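Rirar two-arm bench kit – hire and purchase

Home > Kits > Two-arm > Rirar

Price: 3,212 a month on hire, purchase price on request
Lead time: 21 working days
In stock at: Siltville

I get asked for the Rirar more than anything else we carry, so I've finally rewritten this page properly (the old one still had the previous grippers on it, sorry to everyone who rang up about those). I've been running one of these kits in our Siltville workshop since it came in, and I'm very fond of it, grumbles and all.

What you get is a pair of jointed arms on a grey body, a gripper for each arm, the Bilar control software and a day of setup with one of us. You bring the table. Any big flat one will do, and I'd put a sheet of cardboard over it – cheap, doesn't shine under the lights, and when it gets tatty you swap it.

People usually come to us wanting to pick up boxes, and boxes are easy. I always steer the demo towards soft things, as that's where two arms earn their money. A paper carrier bag is my favourite. It gives way as soon as you touch it, it leans, the handles flop about, and whatever's inside shifts the weight around. With one gripper you mostly end up pushing it across the table. With two you can come in from both sides and squeeze. 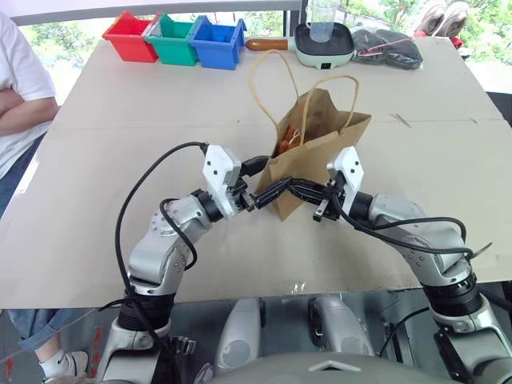
Both grippers on a kraft carrier bag, pinched low near the front edge.

You'll see the paper crumples where the fingers press. If you need your packaging to stay smooth, tell us before you order and we'll talk about the grip force settings. Samran Sangkhawat looks after those and he'll happily go on about them all afternoon! For most packing and sorting work a few creases don't matter.

The cables run outside the arms, in loose loops. I know some of you hate that. I did too at first, but I've come round to it, mainly from having to change one on a Monday morning and being done before my tea went cold. Do leave them enough slack to get past the joints, and keep tall things off the sides of the table where a loop could catch.

The Bilar software is decent. Teaching a new task is quick once you've got the hang of it, and I like that you can slow everything down with one slider. The manual is less good. Napaporn Wattanapong has written our own short version, 6 pages, and it goes in the box with every kit.

Things I'd change: the carry case is heavy, the start-up beep is far too loud, and I wish the finger plates came in a softer option as standard. We do sell soft ones separately (part 304, ask for Ketsara Chaimongkol in spares).

If you've already got the older Xenos bench, the Rirar will sit on the same mounting plate, but you'll need the new power supply. Please don't try it with the old one.

Hire is monthly with a one-month minimum, and we collect. Prices on this page were checked on 20th July and hold until the end of August. To book a demo at Siltville, email Kamonchanok Khunthong on the sales desk and say what you'd like to see handled – better still, bring it with you.

Related: Rirar soft finger plates, Xenos mounting plate, Bilar extra seat licence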